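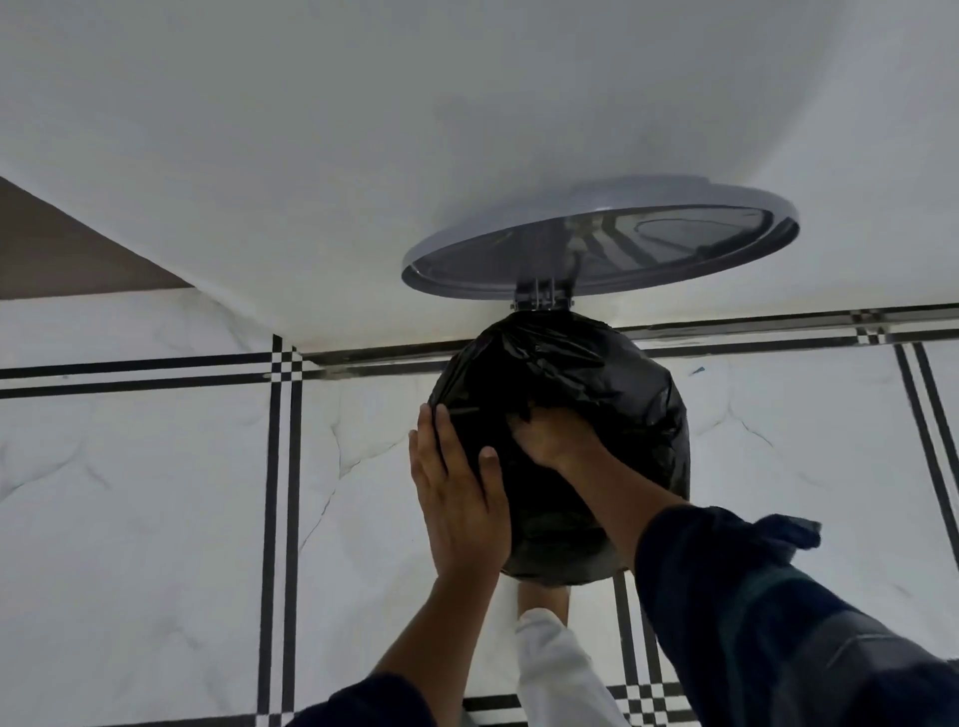

Figure 1. Handling a filled bag at the bin, both hands on the plastic.

Week 2: Recording household tasks for robot training
Unit notes, Trimville. Prepared by Hwa-young Kwak. Updated April 16, 2025.

These notes cover the rules for recording bin and bag tasks. Read them before the practical. The safety sheet by Dong-hyun Ra is separate and you still have to sign it.

1. What counts as an episode
An episode is one task from first reach to final release. Changing a bin bag is one episode. If you stop to answer the door, end the recording and start again. Do not join two partial takes.

2. Hands
Both hands should stay in view while they touch the bag or the bin. Push sleeves back far enough that the wrists show. Work at your normal speed. People tend to slow down when they know they are being recorded, and a policy trained on that data will be slow too.

3. Thin plastic
Black garbage bags are a hard case. The plastic is glossy, it folds over itself and its outline changes with every touch. Annotators label the contact and leave the shape of the bag alone. Where the fingers sink into the folds, mark the contact as "partly hidden" – do not guess at fingertip positions.
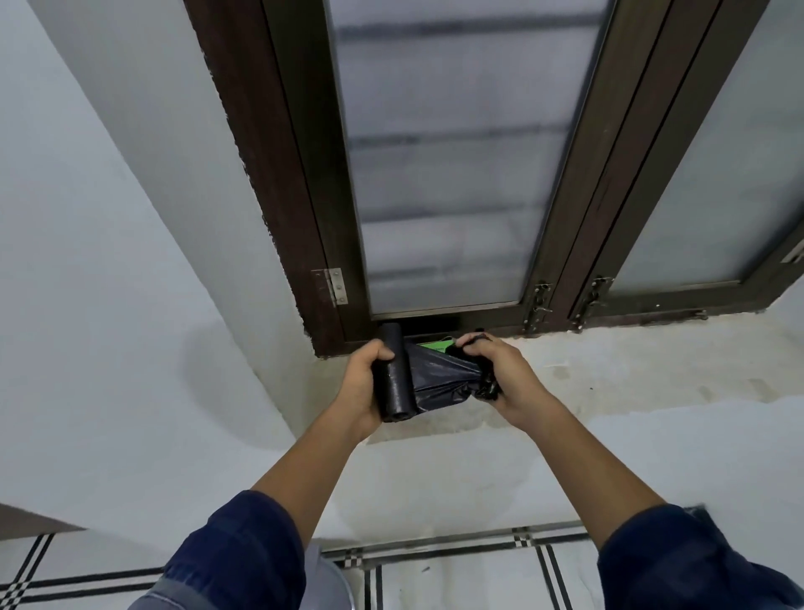

Woo-jin Yeo

Taking a bag from a roll is labelled as a two-handed action. One hand holds the roll and the other pulls the loose layer. Each hand gets its own label, even when they move together. Use "hold" and "pull" from the Pokent word list, not your own verbs.

4. Privacy and hygiene
No mail, prescriptions or faces in view. Get written consent from everyone who lives in the home. Use clean filler such as paper or rags in place of household rubbish, and wash your hands afterwards.

5. Review
A second person checks every episode. Last year's class submitted 439 episodes and 16 were sent back, most of them for hands leaving the view. Returned episodes are recorded again, never trimmed to fit.

For the practical
Bring one roll of bags and your signed sheet. Pairs are posted outside the lab. Questions about labels go to Jihad Issa. Final sets are due in June.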